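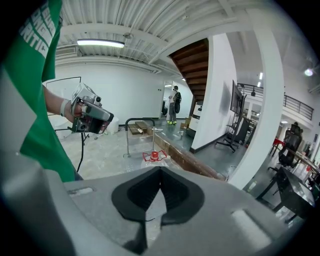
Abb. 1: Blick der Greiferkamera in den Raum. Links ein zweites Handgerät, unten der eigene Greiferkörper.

Greifen und Wahrnehmen, Einheit 5: Vom Kamerabild zur Trajektorie

14. Dezember 2022, Skript der Übungsgruppe Drallow
Lesezeit: 4 Minuten

1. Worum es geht

In der letzten Einheit haben wir Aufnahmen mit dem Handgreifer eingelesen und die Zeitstempel geprüft. Heute folgt der Schritt von den Bildern zur Kamerabewegung. Am Ende soll für jede Aufnahme eine Datei vorliegen, die zu jedem gültigen Bild eine Pose enthält: Position und Orientierung im Raumkoordinatensystem.

Das Werkzeug dafür ist Fusilari, wie im November eingerichtet. Wer noch die alte Konfiguration benutzt, muss den Abschnitt "Kameramodell" neu anlegen, sonst bricht das Programm beim Start ab.

2. Kameramodell

Das Objektiv verzeichnet stark. In Abb. 1 biegt sich der weiße Pfeiler rechts sichtbar durch, und die äußeren Ecken laufen ins Schwarze. Ein Lochkameramodell passt hier nicht. Wir verwenden ein Fisheye-Modell mit vier Verzeichnungsparametern.

Der mittlere Rückprojektionsfehler der Kalibrierung soll unter 2 Pixeln liegen. Liegt er darüber, zuerst die Kalibrierbilder durchsehen und unscharfe entfernen. Erst danach an den Startwerten drehen.

3. Maske

Der Greiferkörper bewegt sich mit der Kamera. Merkmale auf ihm stehen im Bild still, auch wenn die Kamera durch den Raum geführt wird. Gehen sie in die Schätzung ein, wird die Bewegung zu klein geschätzt, oder die Lokalisierung bleibt ganz stehen.

Deshalb legen wir eine feste Maske an. Sie umfasst:
- den grauen Körper am unteren Bildrand, samt der schwarzen V-förmigen Aussparung und der helleren Flächen daneben
- die schwarzen Ecken

Die Maske einmal pro Gerät zeichnen und unter masken/ ablegen. Am Rand 14 Pixel zugeben. Achtung: Fusilari erwartet Weiß für "ignorieren", Whiteley genau umgekehrt.

Personen werden nicht mit der festen Maske behandelt. Ein Arm wie der links in Abb. 1 kann in jedem Bild woanders liegen. Solche Merkmale soll der Ausreißertest verwerfen. Das klappt, solange der größere Teil der Merkmale auf unbewegten Flächen liegt — bei Nahaufnahmen ist das oft nicht der Fall.

4. Merkmale im Raum

Gut geeignet sind Kanten und Ecken mit Kontrast, etwa die Stufen der Holztreppe oder das Geländer. Die glatte weiße Rückwand und das fast leere Whiteboard liefern wenig. Die gerippte Decke liefert viel, aber die Rippen sehen einander ähnlich und führen zu Verwechslungen. Der Parameter ratio_test steht deshalb auf 0,7.

Pro Bild nehmen wir höchstens 2270 Merkmale, gleichmäßig über ein Raster verteilt. Ohne Raster sammeln sie sich an wenigen kontrastreichen Stellen.

5. Ablauf

a) Karte aus der Rundgang-Aufnahme bauen (fusilari map)
b) Übrige Aufnahmen gegen diese Karte lokalisieren (fusilari localize)
c) Posen glätten, Fensterbreite nicht über 200 ms
d) Ergebnis in Whiteley öffnen und Sprünge markieren

Bilder ohne Pose bleiben leer. Nicht interpolieren, das übernimmt später der Planer aus dem Dudholm-Paket mit eigenen Grenzwerten.

6. Abgabe

Konfigurationsdatei, Maske und eine halbe Seite Text: In welchen Abschnitten ging die Lokalisierung verloren, und was war dort im Bild?

Kommentare

kranich7: Muss die Maske in voller Auflösung vorliegen? Bei mir meldet fusilari map "mask size mismatch".

Skript-Team: Ja, gleiche Größe wie das Rohbild, also vor dem Entzerren.

m_oht: In Schritt c) fehlt die Angabe, ob auch die Orientierung geglättet wird.

Skript-Team: Beides. Orientierung bitte als Quaternion, nicht über Eulerwinkel.

kranich7: Läuft jetzt, danke. Die Farben waren auch noch vertauscht.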